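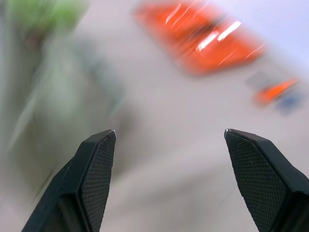 Etovstead open day, notes before I forget it all

20 January 2022

Typing this up on the train, so excuse the state of it. Went to look at tables. We need new ones for the shared room upstairs, the old brown ones are finished, and Etovstead had their doors open until four.

Getting there
Bus from the station, 40 minutes, then a walk along a road with no sidewalk. Sign on the gate points the wrong way. Go left past the loading bay, not right. Coffee by the coat rack, good coffee, bad cups.

The tops
Light gray is what they're pushing this year. Saw it in the showroom, saw it again in the back, had more or less stopped noticing it by lunch. I went in wanting white and came out wanting the gray. White shows every pencil line. The gray is quiet, and with daylight coming in from the side it didn't glare at me the way our current ones do after two in the afternoon.

Two finishes. Amon is the smooth one, Appiah has a bit of tooth to it, paper doesn't slide when you write. I liked Appiah for desks. For eating at, no idea, crumbs and jam, would want to try it at home first. Asked for a sample of each and got them, they're in my bag wrapped in a napkin.

Edges: ask for the rounded one. The square edge looks nicer in the catalog and digs into your forearms. Sat at both with my laptop for a while to be sure. Definately the rounded.

The cutting room
Loud. Ear plugs in a bowl at the door. Reinhold Böttcher took our group through, quick talker, I missed half of it over the extraction fans. What I got: boards come in flat and rest a few days before anyone cuts them, otherwise they move. Edge strip goes on hot. Offcuts get turned into shelves for the store room, and there was a rack of them near the exit at silly prices. Would have bought one if I'd had the car.

Somebody asked about scratches. Longish answer. Short version, light ones buff out of Amon and stay in Appiah. Somebody else asked about hot mugs and was told use a coaster, which got a laugh.

Legs
Bought in from Futeck, a separate choice from the top. Folding or fixed. The folding ones had a catch I couldn't work with one hand, and that's going to matter when we're stacking after every meeting. Fixed ones felt solid, didn't rock when I leaned on the corner. But then where do we store 16 tables. Back to the floor plan.

Money
Janaka Chowdhury did the quote with me at the end, very patient about me changing my mind on the legs. 2370 for the lot with fixed legs and the Appiah tops, delivery included but not carrying them upstairs. Folding costs more, waiting on that number. Delivery would be March if we say yes soonish.

Things I forgot to ask
Whether the gray matches between batches, if we order more later.
Do they take old tables away?
Height. I never measured the height! They felt normal.

Samples will be on the windowsill in the shared room from tomorow. Put a coffee on them, write on them, whatever, and leave me a note saying which one you'd go for.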